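Nilholm Residents Assoc. - minutes, March meeting

Print this page | E-mail this to a friend
Filed under: Meetings & Minutes, Building News

Start 7:05 pm, community room. Siu-fong Wei chairing and also taking notes, so forgive the shorthand. Apologies from unit 39 and from both Wibisonos (kid has a fever).

Last minutes. Approved, one fix: the bike room code is changed every 3 months, not every 3 weeks. People had been asking.

1. Laundry room
Dryer on the left still eating coins. Latel came out twice, says part is on order. No date given. Siu-fong to call again and ask for a date in writing. Question from the floor, can we get refunds for lost coins. Answer, yes, Latel has a form, copies will go in the rack by the mail boxes. Mrs. Wibisono had sent a note in ahead asking that people clean the lint trap. Noted. Please clean the lint trap.

Longer talk about switching to card machines. Pro: no coins, no jams. Con: the top-up fee, and some people don't want another card. Show of hands, split pretty even. Held over to next meeting, Siu-fong to get the real fee schedule first because we were all guessing.

2. Roof drain / top floor ceiling stain
Kurix looked at it. Their quote is $900 to clear the drain and reseal the collar. Ceiling paint extra. Second quote wanted? Discussion. We tried for a second quote last year on the gutters and it took all summer and the first one was cheaper anyway. Moved to accept Kurix. Seconded. Passed, one against (wants it in writing that the collar is guaranteed for a full year). Agreed to ask Kurix for that before signing.

Unit directly under the stain asked if the paint can wait until it has gone thru one good rain. Sensible, yes.

3. Parking
Same as ever. Visitor spots being used overnight by people who live here. Reminder sheet going under doors. If no change, 7 day permits for visitors, hang on the mirror. Nobody loves this idea. Towing came up, chair not willing to go there yet, a couple of people very much willing.

Snow: plow left a ridge across the ramp again. Ask them to push it toward the fence side, not the ramp side. They were told in January. Tell them again.

4. Noise
Two complaints since last time, both about furniture being dragged late. Felt pads, a few packs left over in the office, free, just ask. Quiet hours are on the sheet inside the closet door and haven't changed.

Piano in 2nd floor unit: no complaint, somebody wanted it in the minutes that they like it.

5. Garden beds
Beds get reassigned in April. Current holders keep theirs if they tell Siu-fong by the end of the month. Waiting list has 3 names. Hose needs replacing, the splitter leaks too. Approved to buy both, keep reciept.

Somebody's tomato cages are still in the hallway by the boiler. Fire lane. They need to move this week or they go in the shed.

Compost: lid was left off, raccoons. Put the brick back on the lid.

6. Game shelf and kids corner, community room
Donated games have been sorted. Puzzles with missing pieces going out to the free table, last chance to claim. Wooden board and the plastic blocks stay, they get used. Blocks go back in pairs by color please, it makes clean up quicker and we can tell if one has walked off.

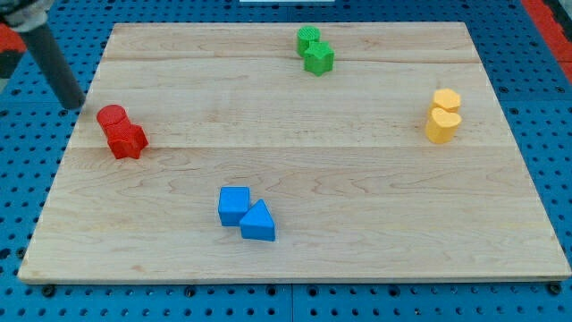
7. Intercom
Names out of date on the panel, at least by the side door. Write yours on the list in the lobby how you want it spelled. Side door buzzer sticks in cold weather, give it a second push. Kurix doesn't do intercoms, asked them already.

8. Any other business
- Package thefts: none reported since the shelf moved inside. Good.
- Light out on the back stairs, second landing. Bulb is in the office, needs the tall ladder.
- Summer cookout, too early to pick a date, but who has the big cooler? It was loaned out and didnt come back.
- Spare keys. If the office holds one for you, check that it still opens your door. A few locks were changed in the fall.

Next meeting same room, 7 pm. Laundry cards first on the agenda so we aren't doing it at the end when everyone is tired.

Closed 8:50 pm. Corrections to Siu-fong Wei, note thru the office door slot is fine.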